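Robot minder wanted at Bridstead (two places, paid)

Posted 21 Nov 2025 by Chiamaka Igwe

Hi! I run the tabletop handling bench at Bridstead, and I'm looking for two people who can sit beside a two-armed robot for a good part of the day, watch it closely, and tell me when it does something it shouldn't. I'm going to be upfront about why I'm hiring, since you'd hear it in your first week anyway.

In August we had a bad afternoon. We call the robot Obi, and Obi was passing a small metal part from one gripper to the other when the left gripper stopped reporting how hard it was squeezing. It kept closing. The part shot out sideways, went past my colleague Ibrahim Adebisi's ear and cracked a monitor. He was fine (a bit pale, and he had strong words for me, which I deserved). The stop button was on the far side of the bench and it took me way too long to get to it.

So we shut down and went back through the logs. There were 873 handovers in them, and 142 had the same dropout in the force signal, mostly for a blink, and we'd been waving them off as a loose cable. It was a cable, partly – a connector was getting tugged when the wrist turned – but the control software we use, Drurnik, also treated a missing reading as zero and squeezed harder. That has been changed. A lost signal now stops both arms. The stop buttons are within reach of every chair, and nobody runs the bench alone anymore, me included.

That last rule is where you come in!

What you'd be doing:
Sitting second chair with a hand near the stop button
Setting out and swapping the objects between runs
Writing up every drop, slip, snag and odd noise, even the boring ones
Checking cables and gripper pads before each session
Telling me no when I want to squeeze in one more run

You don't need an engineering degree. Ibrahim came to us from a bakery and he spots a snagging cable faster than I do. You do need to be patient, to write a clear sentence, and to be OK with long quiet stretches. You must be 18 or older. We'll train you on everything, and you won't sit second chair until both of us have signed you off.

It's 18 hours a week to start, split however suits us both. There's a $200 bonus when you finish training. Parking is free and the coffee is decent. We share the building with Flornura, so you'll get to know their people over lunch too.

To apply, email me a few lines about a time you noticed something going wrong before it got worse. A work story, a kitchen story, anything. No cover letter, please. If you'd like to see the bench before you decide, say so and I'll set up a visit.
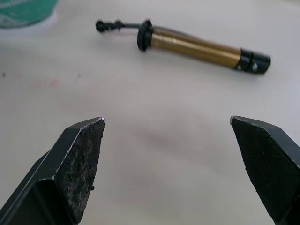
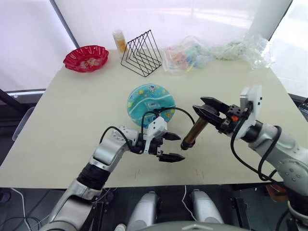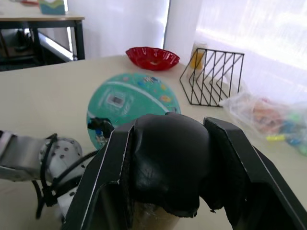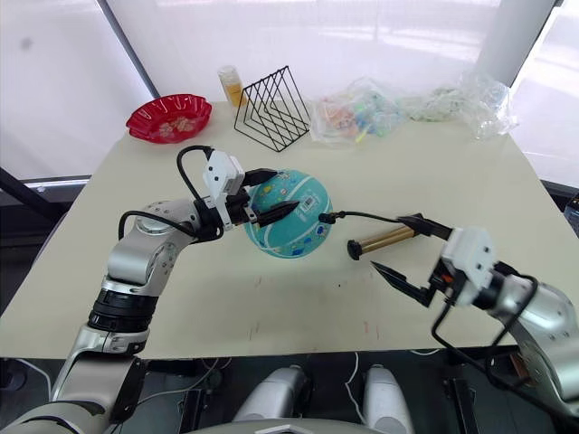 Grippers and objects at the Bridstead bench.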